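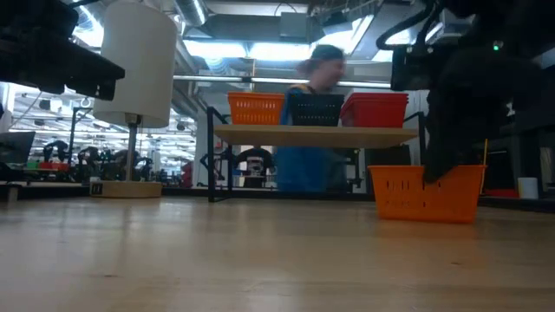
有读者来信说，上一期谈收纳的文章写得太整齐了，她家里的东西从来不肯这样排队，篮子买回来三天就满了，满了以后跟没有篮子是一样的。她还问，篮子到底应该按颜色分，还是按大小分，为什么我们一句也没有提到。

这封信在编辑部里传看了几遍。我们承认她说得对，所以这一期的“家中小物”栏目再谈一次篮子，顺便谈一谈木头桌面和台灯。我的中文是成年以后学的，有些地方可能写得慢一点，请各位读者忍耐。

先说颜色。塑料的带孔篮子，现在常见的颜色有橙、黑、红，也有白和灰，但是白的和灰的放在浅色木头上面不容易看清楚，至少我的眼睛是这样。三个篮子并排放在一张矮桌上，橙的在左，黑的在中，红的在右，人从房间另一边走过来，还没有走到就已经知道手要伸向哪一个。按大小分的办法，我也试过两个月，结果是大的篮子永远装杂物，小的篮子永远是空的。所以我的回答是：先按颜色分，大小尽量买一样的。

颜色代表什么，各家可以自己定。我家的规定是这样的：橙色放每天都要拿的东西，例如钥匙、剪刀、胶带、还没有拆的信；黑色放电线和充电器，这类东西本身多半也是黑的，放在一起不显得乱；红色放要送出门的东西，要还的书、要退的货、答应借给邻居的量尺。红色的篮子每个星期要清空一次。如果有一个星期没有清空，下个星期就不许往里面加新的东西。这一条规定我的家人不太喜欢，但是已经执行了一年多。

另外可以多买一个橙色的，不放在那一排里面，单独放在工作的桌子上。做手工、修东西、包礼物的时候，把需要的小件先放进这一个，做完了再送回去。我以前是直接把矮桌上的篮子搬过来，用完常常忘记搬回去，于是那一排里面就缺了一个，看着很不舒服。

关于孔。读者常常问带孔的和不带孔的有什么分别。带孔的比较轻，灰尘不容易积在底下，从侧面也可以看见一点里面的内容。缺点是铅笔、螺丝、发夹会从孔里掉出来。我的办法是在底部铺一块旧毛巾，剪成篮底的大小，脏了就拿去洗。也有人铺硬纸板，这个也可以，只是受潮以后会变形。

再说矮桌。黑色金属架子配浅色木面的那一种，现在很多店都有。它的好处是下面是空的，拖地的时候不必搬动，房间也显得宽一些。请不要因为下面是空的，就往下面塞东西。我见过一些家庭，桌面上很整齐，桌子底下却有三层纸箱，这样等于没有整理。如果实在需要放，只放一样，而且要放有轮子的。

木头桌面怎样保养，上一期也有读者来问。浅色的木板最怕两样东西，一样是热的杯底，一样是长时间不移动的物品。篮子或者台灯在同一个位置放半年，下面的木头颜色会跟旁边不一样，有时候要过很久才能慢慢变得均匀。所以我每个月把桌上的东西换一次位置，不用换得很远，往旁边移一个手掌就够。擦的时候用拧干的布，顺着木纹擦，不要打圈。塑料篮子的底部如果有毛刺，先用细砂纸磨一下再放上去，不然会留下细的划痕，这种划痕在早上的斜光下面看得特别清楚。

最后是台灯。白色布灯罩、细金属杆、圆木底座的这一类，高一点的更好，因为灯罩高过篮子，光才能照到篮子里面去。如果台灯太矮，光被篮子的边挡住，找东西的时候还是要用手去摸。布灯罩不可以用湿布擦，用软毛刷从上往下刷就好，或者用粘毛的滚筒轻轻滚过，力气要小，否则布面会松。底座跟桌面的木色不必完全一样，接近就可以，放在一起很安静。

桌子上除了这些，还要留出一块什么也不放的地方。我建议至少留出桌面的一半。初次听到的人都觉得太多，可是包一个包裹、摊开一张图纸，很快就会把这一半用完。

以下是几个通知。

Rullstead 社区活动室的旧物交换会这个月照常举行，收纳用品放在进门左手边的长桌上。带来的篮子请先洗干净，晾干，不要套在一起，套紧了很难分开，上次有一组最后是用肥皂水才分开的。每家最多带 8 件。

Birkura 小店告诉我们，带孔的塑料篮子本月又有货，橙色和红色都有，黑色要等到下一批。需要同一种颜色买齐的读者，请先打电话去问，不要白跑一趟。

Portela 路的阅览室正在整理旧的家居杂志，已经登记的有 1,005 本，可以在室内阅读，暂时不能外借。里面有几本专门讲木工桌子的，图画得很仔细，值得坐下来慢慢看。

上一期附的小调查，一共收到 217 份回信，谢谢大家。问到“家里最难整理的地方”，回答最多的是门口，其次是餐桌的一个角。下一期我们就写门口，写鞋子、雨伞和包应该怎样放。有自己的办法的读者，请在九月里写信到 Ivon 通讯的信箱，长短不限，手写的也可以，字请写大一点。

2019年9月11日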